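The Second Column

The budget had two columns, and Umesh Chaturvedi had filled only the first one.

He sat in the small office above the test floor of Saarela, a company that rented machines to hotels and nursing homes, and he looked at the word "Lease." Under it stood the price for the robot from Trovex for 31 months, with service and spare hands included. Under the word "Buy" there was nothing. The director wanted both by five o'clock, and it was already after three.

"You are afraid of the second number," said Grirnska. She had come in without knocking, with her coat still on.

"I know the second number. It is 277 thousand."

"Then write it."

He did not write it. In his first year he had bought a folding machine from Grorneo, a big one, because the seller was kind and the discount ended in September. The machine folded sheets very well. It did not fold anything else, and the nursing homes had asked for everything else. It was still standing in the storage room under a plastic cover, and every year Umesh entered its value in the books, a little lower.

"Come down," Grirnska said. "They started with the cloths."

They went down together. On the test floor the robot had its two arms over the glass table, and they stood behind the yellow and black tape, as the rule was.
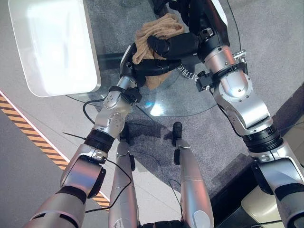

Cloth trial on the round table, Saarela test floor.

Umesh watched the black fingers on the beige cloth. He had prepared questions about power use and insurance, and he forgot them. He thought about his grandmother, who folded towels in the evening with the radio on and never looked at her hands.

"How many hands are in the lease?" Grirnska asked quietly.

"Three pairs."

"And if we buy?"

"One pair. The others we pay for ourselves."

"How long does one pair live?"

"Trovex says a year. The man who repairs our lifts says less, but he has never seen one." Umesh put his own hands in his pockets. "You see, this is the second column. It is not one number. It is the hands, and the person who changes the hands, and the room where he sits."

She thought about this. She had worked eleven years in a laundry before she came to the office, and she did not like machines much, but she liked waste even less.

"When I was in the laundry," she said, "we bought cheap irons. Each winter, new irons. One winter I wrote down what we paid, from the beginning. I showed it to the boss and he was angry with me for a week."

"And after the week?"

"He bought good irons."

Umesh laughed, and then he stopped, for he did not know if this was an argument for leasing or for buying. He asked her. She said it was an argument for writing it down.

Upstairs he took off his jacket and opened the file again. Under "Buy" he typed the price. Below it he made a line for hands, a line for cables, a line for a technician at half time, and a line for glass — the table was also not free. Then he made one more line and called it "Grorneo," and into this line he put what was left of the folding machine's value, with a minus before it.

"He will ask what this is," said Grirnska, reading over his shoulder.

"Yes," said Umesh. "I will take him to the storage room and show him."

She took off her coat at last and sat down on the other chair, and they began to look for the price of the cables.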